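Review: a rented bench arm for desktop teardown, 11 weeks in

Filed under: Shop equipment, Automation
26th May

We refurbish office desktops. They come in on pallets from leasing returns, we strip them, test the parts, clean the cases and build working machines back up. The shop is in Hotolside, in the back half of a building that used to be a tile showroom. The work is steady and dull, and it's hard on the hands. In March we signed up to rent a Jevville bench arm with the teardown package, to find out how much of the dull part it could take over.

This review covers the arm, the two-finger gripper, the wrist camera and the software that comes with them. It doesn't cover the bigger Jevville unit on the rolling base, which we haven't used. We paid the normal monthly rate and nobody at the company has read this before posting.

What you get

The package arrives on one pallet. There is the arm, a steel plate that bolts to your bench, a control box, a foot pedal, the gripper with 2 sets of fingertips (wide and narrow), and a tray of locating pins for holding a case in place. You supply the bench, the power and a network cable. A screwdriver attachment costs extra. We took it.

Setup took us most of a day. The plate needs a bench that doesn't flex, and ours did. We ended up running a length of angle iron under the front edge. The manual says to check for this but doesn't say how much flex is too much. Plan on losing a morning to it.

The control box has a fan that is louder than I would like. We moved it to the shelf underneath and put up with it.

How you teach it a job

You show the arm the job by hand. Hold down the pedal, move the arm through the steps, let go of the pedal when you want it to close or open the gripper. After you've shown it the same job on enough machines it will try on its own, and you correct it when it goes wrong. The corrections are saved and get folded in overnight.

I was ready to dislike this, having used older equipment where every point had to be typed in. It is easier than that. Anyone in the shop can do it after an hour. The trouble is that people teach it differently. One of us pulls a cable by the plug with a slight rock, another goes straight up. When both sets of demonstrations went into the same job, the arm did something in between and pulled no cables at all for 2 days. We now have one person teach each job, start to finish.

Number of machines so far

The log on the control box says 2926 attempts. An attempt is one step on one machine, such as pulling a memory stick or lifting out a drive. So that's a long way short of 2926 computers. I mention it because the sales page talks in attempts, and it took me a while to understand why their figures looked so large next to our pallet count.

Job by job

Memory. This is the best thing it does. The clips are always in the same area for a given model, the sticks come straight up, and the narrow fingertips fit between them. It opens the clips, pulls the stick and puts it in the tray. It's slower than a person. It also keeps the same pace at four in the afternoon as at nine in the morning, and I can't say that for us. Putting memory back in is another matter. It will line up a stick and then press too lightly, and the safety limit on force won't let you raise it enough for the stiffer slots. We install by hand.

Drives. Good if the drive sits in a caddy with a tab. Poor if it is held in by screws from the side, since the arm can't get the driver in at the right angle without the case being turned, and it can't turn the case. We tried a lazy Susan. It was a bad idea and we stopped.

Screws. The driver attachment works on clean screws it can see from above. It strips worn ones. There's a torque setting that helps, but a person feels a screw head start to go and stops, and the arm keeps on until it reaches the number it was given. We've drilled out more screws this spring than in the whole of last year. I'd skip the attachment.

Side panels. Yes for the kind with a single latch. For anything that needs to be slid and lifted together, no. It tends to lift early and bind.

Dust. We had hopes here. The arm can hold a brush or an air nozzle and follow a path, and the path is fine for a flat board. It does nothing for dust packed into heat sink fins, and it blows whatever it loosens onto the next bench. We went back to the booth.

Thermal paste. It will wipe the top of a processor with a folded pad, over and over, with more patience than I have. It can't tell when it's finished. You set a number of strokes and then look. Some come out fine and some still have a film on them. Applying fresh paste we haven't tried.

Power supplies. It can hold one while a person undoes the screws, which is a real help with the heavier ones. It can't take one out by itself. The screws are at the back, the latch is inside, and the cables are in the way of both.

Cables

Cables deserve their own section, because they are where most of our corrections go. A connector fixed to a board is in the same place every time. The harness attached to it is not. The last person to work in the case may have tied it left, right or across the top. A bundle of wires will shift when you touch any part of it, and the arm plans its move on where the wires were a second ago.

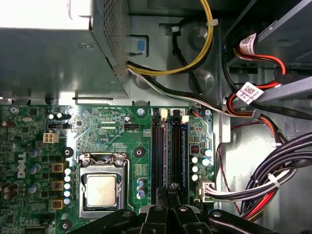
Wrist camera view inside a Dell desktop. Both memory slots are clear; the cables by the power supply and the drive bay are still in place.

A case like that is split in two from the arm's point of view. Over the board it does well. The memory slots stand up on their own and there's room for the fingers. Up by the drive bay, with power cables going in and labels wrapped around them, I don't let it try without someone at the pedal. The labels have caused a particular problem for us. It treats the edge of a label as something to grip, and has torn several.

Zip ties have to be cut by a person. Jevville sells no cutter for this gripper. We made a habit of cutting every tie before the case goes on the pins, and that one change did more for the success rate than any software update has.

Software updates

There have been a few. One improved how it finds clips on dark plastic. One broke the tray count, so it kept putting sticks into full slots until we emptied the tray by hand and restarted. Support answered the same day and had a fix for us by the next afternoon. I have no complaint about support.

The screen that shows what the arm is planning is useful and ugly. You can see the wrist view with a line drawn over it for the path. I'd like to be able to enlarge it.

Compared with the Oltonden

A shop we trade parts with runs an Oltonden arm on much the same work, and we spent an afternoon there. The Oltonden is quicker and its fingers are softer at the tip, so it marks boards less. It is harder to teach. They have someone who does almost nothing else. For a shop with long runs of one model I'd look at it first. We get mixed pallets, and being able to teach a new case before lunch is worth more to us than speed.

The Khương gripper also came up, as an add-on that fits either arm. It has a third finger meant for flat cables. We haven't tried it and it costs more than I want to spend on a rented arm.

Can it do the job?

Parts of it. Set up on a run of matching desktops, with panels off and ties cut, the arm will pull memory and caddied drives while a person does the rest of the teardown on the machine beside it. That saves us some time, and mostly it saves fingers. It needs somebody within reach all day. If you were thinking of leaving it running overnight, don't. We did once and came in to find it had stopped on the second case, waiting for a tray.

I get asked whether something like it could be used at home, for folding or washing up. I doubt it. Our work is about as easy as this kind of work gets, with hard parts in known places on a flat bench, and it still gets stuck on a loose wire.

Good: memory removal, caddied drives, easy to teach, support.
Bad: screws, reinstalling memory, anything with slack cable, fan noise.

We've renewed without the screwdriver. If the force limit is raised in a later update I'll run the memory install job again and add the results to this page.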